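Rader Household Objects, list and notes

README for the object list, version 3

What is in this folder

Rader is a list of small household objects, mainly from the kitchen, with notes on how they are kept, stacked and put away. The list has 279 entries. It was started in Betemville and is now maintained at Grønli, where the objects are stored. The list is meant for people who want to work with the same kinds of objects that we use, or who want to compare their own collection with ours.

The folder contains the following files:

objects.csv, one line for each object
groups.csv, which objects belong together (for example, bowls that nest)
bins.csv, the place of each object in storage
notes.txt, longer remarks on single objects
CHANGES, what is different from version 2

All files are UTF-8. The separator is a semicolon, and the decimal mark is a point. Please check this when you open the files in a spreadsheet, as in version 2 many users received the weights as dates.

Fields in objects.csv

id: a number, never used again after an object is removed
name: short name in English
color: one or two words, as seen in daylight
material: plastic, metal, glass, cloth, paper, other
rigid: yes, no, or partly
diameter_mm: outer diameter at the rim, only for round objects
height_mm: measured standing on its base
weight_g: measured empty
group: see groups.csv, can be blank
bin: see bins.csv

The weight is filled in for 121 objects. For the others the field is blank, and blank does not mean zero. We bought a better scale in June and we continue with the rest.

About the colors

Colors were the most difficult part of the work. The same bowl was written as "teal" by one person and as "blue" by another, and what is "orange" in the shop can be "salmon" under our lamps. We now allow two words with a hyphen, and the word that comes first is the stronger one. "Turquoise" and "teal" are kept as different values. If you filter by color, please search for part of the word and not for the full word.

About soft objects

Soft objects (bags, cloths, thin plastic things) have rigid = no. Their height is left blank, because it changes each time they are put down. Objects that keep their shape but bend when pressed have rigid = partly. There are 45 entries with one of these two values.

Groups

A group is a number of objects which are used or stored together. The most common kind is the nesting group, where each object sits inside the one before. In groups.csv the order is from outside to inside, so the first id is the object that stands on the table. For the bowls, the order in the file is the normal order. It is possible to put them in another order, but then the stack may stand high and not be stable.

A soft object can be put in the top bowl of a nesting group. It is not a member of the group and it keeps its own bin.

Storage

The bins are written with a letter and a number, for example C4. The letter is the rack and the number is the place, counted from the top left. Color of the bin has no meaning in the list. In version 1 it had a meaning, but bins were exchanged between racks and the rule could not be kept.

Large bowls do not fit well into the tilted bins, and for this reason some nesting groups have the value "table" in the bin field.

Care

Plastic objects are washed by hand at 30 degrees and dried fully before they are nested. Bowls nested with water between them hold together and are hard to separate. Labels are put under the base, never on the rim.

Known problems

The Prirnetti containers were sold in two heights with the same article number. We list only the lower one.
Ids 88 and 89 were exchanged in version 2. This is corrected.
Two lids have no container. We keep them for the moment.

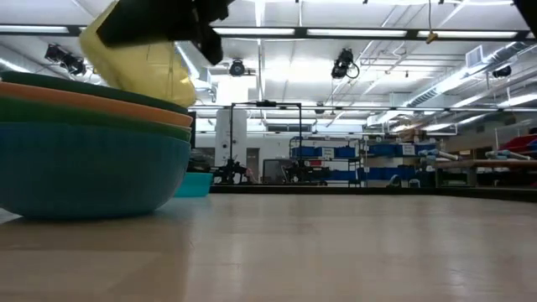
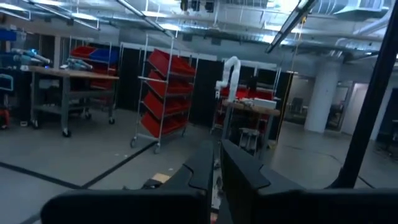 Reading time: 4 minutes

The first picture has a nesting group of four bowls on a wood-grain tabletop. From outside to inside it is teal-blue, green, orange-salmon and dark green, so it would be written in groups.csv in this order. The small container behind the teal bowl has the color value "turquoise". The yellow item over the top bowl is of the soft kind, rigid = no.

In the second picture you find the wheeled rack with four tiers of red bins on tilted shelves, and on the wire-frame rack a blue bin next to a red one.

How to report an error

Please write the id, the field, the value in the list and the value which you think is correct. One message can contain many errors. Corrections are collected and entered on Friday, and the line in CHANGES will mention the id.

Planned for version 4

weights for all rigid objects
inner diameter for bowls
a second name field for British words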